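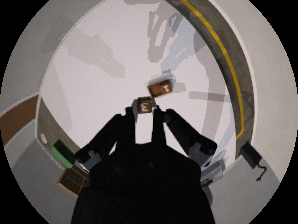 Malabanan Rovers need a goalkeeper coach (and three or four players while we're at it)

Hello, I'm Ariel Macaraeg and I manage Malabanan Rovers, first team and, since the summer, the reserves as well. We play in the second division of the Clostex Combination, which if you don't know it is a decent standard of Saturday-type football with some very good sides at the top and some very bad pitches at the bottom. We finished fifth last season. We conceded 53 goals doing it, and I've watched most of them back more than once, so you can guess where this is going.

I want a goalkeeper coach. We've never had one. Up to now the keepers have warmed each other up behind the goal while I've been sorting out the other end, and it shows, particularly on crosses. We got battered from corners between Christmas and March. Both lads are brave and both can stop a shot, but neither of them has had any proper coaching since they were juniors and they've got into habits. One punches everything. The other comes for nothing at all!

What I'd like you to do:

Two training nights a week, 7.15 till 9, with the keepers to yourself for the first half of each session and then in with the rest of us for shape and set pieces. Match days if you can manage them, home games at the very least. I'd also love you to take over how we defend corners and free kicks, start to finish. I've been doing zonal because I like it on paper, and if you come in and tell me to bin it I'll listen (I'll sulk a bit, then I'll listen).

You'll need a goalkeeping badge of some kind or be part way through one. If you've played in goal for years and want to start your badges, talk to me anyway, the club will put money towards the course. You'll need a background check, which we pay for and sort out, as two of the reserves are 16. Your own gloves. A car would help, because a few of our away grounds are miles from a station.

Money, then. It's £38 a session plus petrol for away games, paid monthly. The whole football budget for the season is £3955 and that has to cover referees, pitch hire, balls and the physio's tape, so there's no room to haggle, sorry. You do get fed after home games and the chips are very good.

Now players. We've lost our left back to a new job up north and our big centre half to his knees, so those are the two I'm really after. Left-footed would be lovely for the left back but I've given up insisting. I could use a centre midfielder who enjoys running, too, and I'd never turn away somebody who can finish. Any age from 16 up. Don't worry if you've had a couple of years out, half of my squad had, and pre-season is long enough to get your legs back.

Trials are in the first half of July at the Suno Lane ground, on the far pitch, the one beside the allotments. Kick-off for the trial games is 6.45 in the evening, so try to be changed by half past. Bring boots for hard ground, shin pads and plenty of water, since the tap in the changing rooms is slow. Everybody who comes gets a full half at least. I can't judge anyone in ten minutes and I hated it when managers tried that with me.

Subs are £16 a month once you've signed, half that if you're a student or out of work. First month is free. Kit is provided by Cloneo, who've stuck with us for a third season (thank you!), though you'll have to buy your own socks after the first pair.

A bit about how we play, so you can decide whether you fancy it. We press high at home and sit in a bit more away. I like full backs who go forward and I don't shout at people for losing the ball up there. I do shout about not tracking back. We train on a full-size pitch until October, then it's the cage under lights, smaller sides, lots of touches.

To apply for the coaching job, drop me a message through the contact form on the club page with a few lines on where you've played or coached and which badges you've got. No need for a CV. I'd like to have somebody in place before the trials so you can look at any keepers who turn up, and I'll ring everyone who gets in touch, usually in the evening after eight.

Players, same form, just put your position and your last club. Or turn up on the night and find me, I'll be the one carrying the goal nets.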